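Teaching a robot to open a cabinet, one clumsy go at a time

I'd been in the Prorkell office for maybe ten minutes before someone handed me a controller and told me to go ahead and wreck something. (I didn't, quite.) Prorkell is a small outfit in Likutdale, up a flight of stairs over a tile shop, and what they do all day is show robots how to do things by hand. The lead on the project, which goes by Tilska, asked me to leave names out of it, so she'll be "the lead" from here on. She makes excellent tea.

I started with the obvious one: why not just program the thing?

"We tried that in January," she said, laughing. "You write down every angle for reaching a handle, and it's beautiful, and then the handle's moved a thumb's width and you're back to square one. If I steer the arm there myself, I'm fixing my aim the whole way in without thinking about it. All that fiddling ends up in the recording, and the fiddling is the bit I want."

The recording starts when you squeeze the trigger and stops when you let go. One run is a demo. They had 3459 of them on the server when I visited, and 774 had been binned, mostly for dithering. I asked what counts as dithering. "Oh, you'll see," she said, and pointed me at the chair.
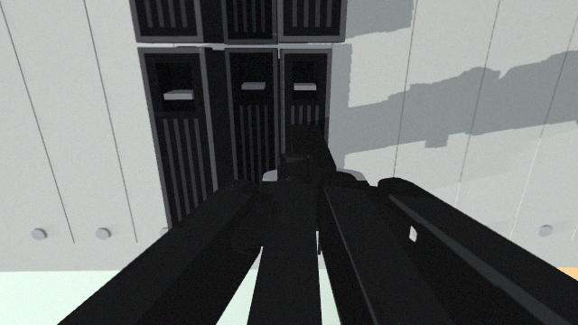

My first go was dreadful! You push your hand forward and the gripper goes forward, fine, lovely, but the minute you're in close your own fingers are blocking the view of whatever you were after. I kept leaning sideways in my chair as though that would help. It's a simulator, the arm couldn't care less where my head is.

"Everyone leans," the lead said. "I did it for weeks. My neck was a mess."

She reckons a new person needs 80 demos before theirs are worth keeping, and a good operator gets through 400 in a week if the coffee holds out. Her favourite operator used to ice cakes for a living. Her least favourite (she wouldn't budge on who) plays a lot of racing games and treats every handle like a finish line.

Do they worry about teaching it bad habits? "Constantly. I always come in from the left, no idea why, so for a while the policy did too. Now we swap people around, and we start the arm from different spots." They keep the demos sorted in Cherkaoui, their in-house replay tool, and she scrubbed through a few of mine at double speed while I covered my face.

I asked if any would make the cut. She hummed, scrolled back, and kept one.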